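Boris Todorova
Went to the open day at Onham on Saturday, January 6, 2024. They had the automation hall open to the public for the morning. Posting my notes as a thread, mostly for the people at work who asked.

Sign-in was at the side door on Brellatport Road. Visitor sticker, safety sheet, and a guy who walks you over in groups of 8. My sticker said 201. I don't know if that's a count or just where the roll started.

First stop was the conveyor line. It was down for a belt change, so we got the talk without the line. The engineer was good. She drew the layout on a whiteboard and took questions for the whole slot.

Best question came from a retired machinist: how long to switch from one product to another. Her answer was 40 minutes if the new item is close in size to the old one, most of a day if it isn't. The day goes to teaching new grips and checking them.

Second stop was Kovačević, the company that does the hands. They had a table of worn finger pads laid out by hours of use. You could pick them up. The old ones are smooth as a river stone and I can see why they get swapped.

They sell the hand separately from the arm, and most of their customers already own an arm. Lead time right now is into April. Price is "depends," and I got that from two different people.

Third stop was the one I came for. Turavano runs the sorting cell, and the job they were showing is clearing a table: pick up an item, carry it to a bin, let go, go back for the next one. Small containers, mixed shapes.

I asked why they use a hand with fingers for that and not a suction cup. The operator said suction is faster on flat lids and they do use it elsewhere. Round sides and odd caps are where the fingers earn their keep – his words.

It is slower than I expected. A person would clear that table in a quarter of the time. They were open about it. The target for the spring is 80 items an hour and they are not there yet.

One of the picks, a white container with a red top, over the bin:

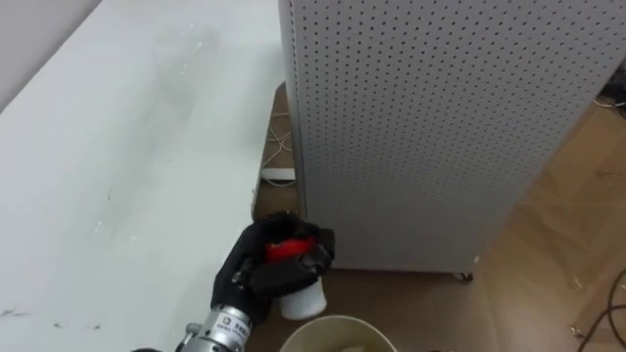
Photo: Boris Todorova / Onham open day

The fingers wrap around the thing a lot more than I figured they would. From the videos I had it in my head as more of a pinch.

Someone asked what happens if it drops one. Answer: on the table it tries again, on the floor a person picks it up. There's a stop button on each side of the cell and they showed us both before starting.

Q&A at the end ran long. A lot of it was about jobs, as you'd expect. The plant manager said the sorting shift is the hardest one for them to fill and that the people on it now are being trained to run the cells. I'd like to hear that from the people on it – didn't get the chance.

Practical stuff if you go to the next one: wear closed shoes, they turned away a couple in sandals. Parking is free behind the building. Coffee was fine. Go to Turavano first, the line gets long after ten.

They have a sign-up list for the next open day at the front desk. No date on it yet. I put my name down.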